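Search tips Go

Clearing a Table Into a Small Bin

By Ratree Chuensuk

A small lidded bin is handy on a work table, a craft table or a kitchen counter. It holds little, so the order you put things in matters. These are the habits we use at home and in the Enholm workroom.

Start with the lid up

Open the lid all the way before you pick anything up. If it only goes halfway it will drop on your hand. Put cans in first and lay them on their side at the bottom. A can standing on end leaves a gap next to it that fills up with tissue.
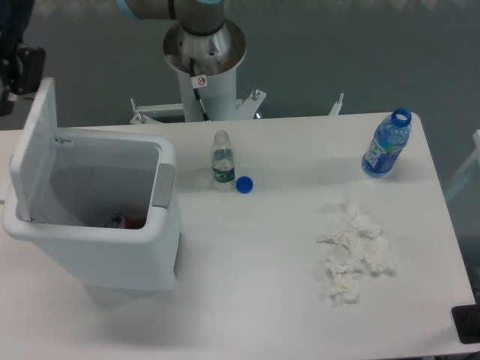
Lid fully up, with a red-and-white can already at the bottom.

If you save cans for deposit, keep a separate bag for them. Fishing one out later is a sticky job.

Bottles with something left in them

Don't throw a bottle away with water in it. The weight adds up and a leak at the bottom of the bin is hard to find until it smells. Pour the water on a plant or down the sink, let the bottle drip for a minute, then squeeze it flat.

Check what your town wants done with caps. Ours takes them screwed back on the empty bottle. Loose caps are small, roll off tables and end up under the fridge, so find the cap first and keep it next to its bottle. 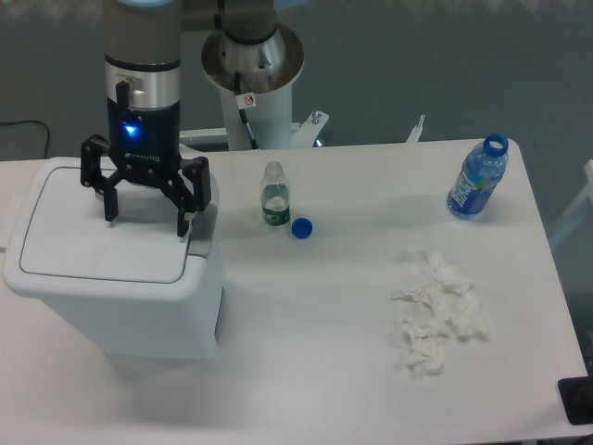 Small bottle with a little water still in it, blue cap close by.

Large bottles take up the most room. Flatten them from the bottom up and put the cap on while you are still pressing, so they stay flat. If a bottle won't fit with the lid closed, carry it straight to the big recycling can.

Tissues last

Crumpled tissues weigh almost nothing and spread over everything. Pick up the hard items first, then gather the tissues with both hands into one ball. Press the ball down into the bin. Used tissues go in the trash, not with paper recycling. If your bin is for recycling only, put them in a bag of their own.

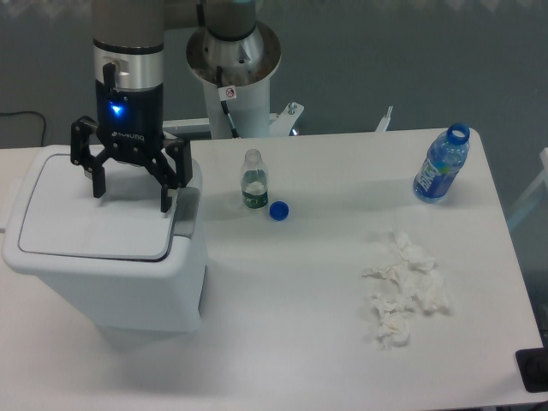 White tissues in a loose pile, to be gathered after the bottles.

Close the lid between rounds. It keeps smells in, and a flat lid can be wiped along with the table.

Liners

Small liners come in rolls of 100 and one roll lasts us most of a year. Keep a few folded under the liner in use. Fold the edge over the rim by two inches so it doesn't slide down when a can drops in.

Wash the bin itself once a month with dish soap and warm water. Leave it upside down with the lid open until it is dry.

Updated 2025-02-26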